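October 10, 2018. Poltham bench, limescale descaler trials, batch 2.

Worktop samples from Paredes still not in, so marble etch test put back. Gunum citric acid made up at 100 g in 2 litres of tap water. Skollar kettle plates soaked from 1430. 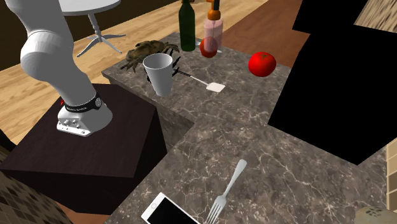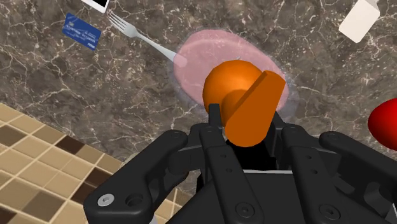
Marble worktops, both.

Does the citric mix need heating before use? Room temperature is enough for thin scale; thick scale wants it warm, and a second soak.

Plates weighed before soaking, dried on the rack, to be weighed again tomorrow. Rinse with some 300 ml each. Old scales drift when the door is open, so keep it shut. Label the vinegar jar. pH strips nearly finished, reorder.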